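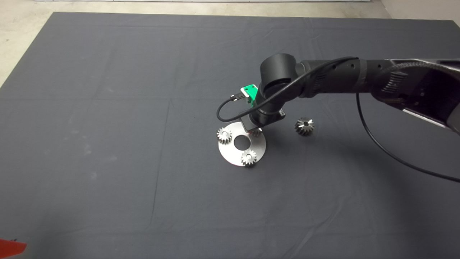

Planet plate on the dark cloth, arm over the upper right gear, one gear still on the table.

February
Posted by Ebbe Brekke to the assembly learning list

Hi Hedvig, hi all,

> On the gear task: are you still scripting the last bit of the
> insertion, or does the policy go all the way down? And did the
> extra demos help? We got nothing out of ours at Moen.
> Hedvig Midtbø

All the way down now! We dropped the scripted spiral search before the holidays (Britt-Marie had been after me for months to do it) and the policy handles approach, contact and wiggle by itself. We're training on 2,139 demos, and yes, the extra ones helped, but mostly the 338 where we started the gear a little off the pin on purpose. Adding more clean ones did next to nothing for us, so maybe that's your problem too?

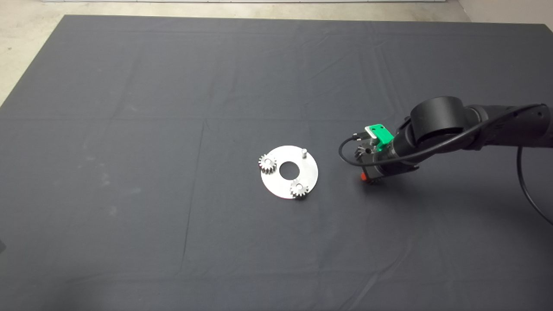

The step that still bugs me is going from gripper to pin. If the gear is tilted even a bit in the fingers, the bore catches on the top of the pin and the policy just pushes. Gøran's fix is to cut the action chunks down to 11 steps, so it gets to look again sooner, and in our last batch of 34 trials it backed off and retried a lot more often. I still don't trust it with the plate turned to a new angle, though, and I haven't tried it on a different cloth at all.

Can you tell me how long your chunks are? And do you randomize the plate angle, or only where it sits? I'm happy to share the offset demos if you want to mix them in, just give me a day or two to clean up the file names.

Ebbe

Recent on this list
Re: Fidalmont force readings drift after warmup
Gevier simulator, gear contact settings
Chunk length vs. retry rate (Gøran Amundsen)
Looking for worn spur gears, any size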